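4.3 Preparing a room for unattended runs

Applies to Garneck floor units running Tamuno route software, release 3. Complete section 4.2 (charging and pairing) first.

The shift lead prepares each room once, then again after any change of furniture. Under the earlier procedure, evening staff walked every room and filled in a paper sheet. The unit now does the walk, and staff handle the exceptions it reports. Plan 30 minutes per room for the first setup.

1. Open the room in Tamuno and select Edit Plan.

2. Draw the walls first, then fixed furniture. Draw tables by their legs, not by their tops. The unit can pass under a tabletop but must keep clear of the legs.

3. Mark cables, rods and small items on the carpet as Soft Obstacles. Remove them if they are not needed in the room.

4. Mark long walls that hide part of the floor as Blind Edges. The unit slows to walking pace along a Blind Edge.

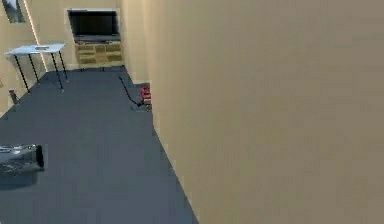
5. Select Simulate and let the full route play through. Stop the playback if the route crosses a Soft Obstacle, correct the plan, and start again from step 2.

6. Set the stop delay. The default is 60 seconds. Kekel handsets must be within range for the whole delay.

7. Select Release to Shift. The room appears on the exception board.

NOTE: A simulated route does not replace a supervised first run. Stay in the room for that run and carry a handset.

CAUTION: Do not step over a moving unit. Press Hold and wait for the steady tone.

Changes to staff duties

Evening staff no longer sign the room sheet (form 562). They answer exceptions from the board and close each one with a short reason. An exception left open passes to the next shift. Any employee may press Hold at any time, and a supervisor's approval is not required.

Trallbridge sites that still use paper sheets should keep both methods in place until June. Hours freed by unattended runs are assigned by the site manager and entered under code R in the shift plan.

If the board shows no rooms after step 7, see 4.6.

Revised December 7, 2023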